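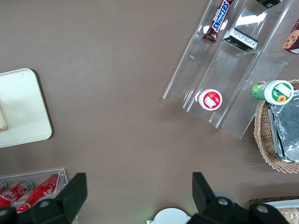

This page was last changed on Tuesday, March 9, 2021.

A tiered snack organizer is an open holder with stepped compartments, used to keep small packaged foods such as candy bars, cookies and single-serve cups in view on a table, counter or shelf. Most are made of clear plastic, usually acrylic. The form is borrowed from store displays, where raised rows let a shopper see the goods at the back. Whether a household needs the same thing is open to question.

Design

The compartments rise from front to back and are separated by thin dividers. Clear walls are said to make the contents easier to find. They also show every fingerprint and catch the light along their edges, and a wrapper seen through two or three layers of plastic is not always easy to read. Sizes are rarely standard. A candy bar such as a Snickers may lie flat in an upper tier, while a small lidded cup can take up a whole section on its own and leave most of it empty. Cans and larger packages often end up beside the organizer or in a second container, commonly a wicker basket.

Claims and criticism

Sellers often state that organizers reduce waste, on the theory that food in plain sight gets eaten before its date. The evidence is thin. Drametti, which sells a three-tier model, has cited a survey of 1,409 buyers, but the respondents were all existing customers and reported their own habits. A smaller trial by the housewares magazine Nindside followed 29 households through August and found no clear change in the amount thrown away. It did find that snacks went faster, a result missing from most advertising.

Capacity figures also deserve caution. The Stovalus catalog gives its largest model room for 100 items without saying what an item is. Filled with chocolate bars, the same model held far fewer in the Nindside trial.

Care

Acrylic scratches easily. Abrasive pads and ammonia-based cleaners should be avoided, and many models are unsuitable for the dishwasher. The label "shatterproof" has no fixed meaning in this trade and should not be relied on.

Alternatives

Baskets, shoeboxes and ordinary drawers do much of the same work at lower cost. Gulyás, a maker of woven baskets, makes this argument often, though it has an obvious interest in doing so.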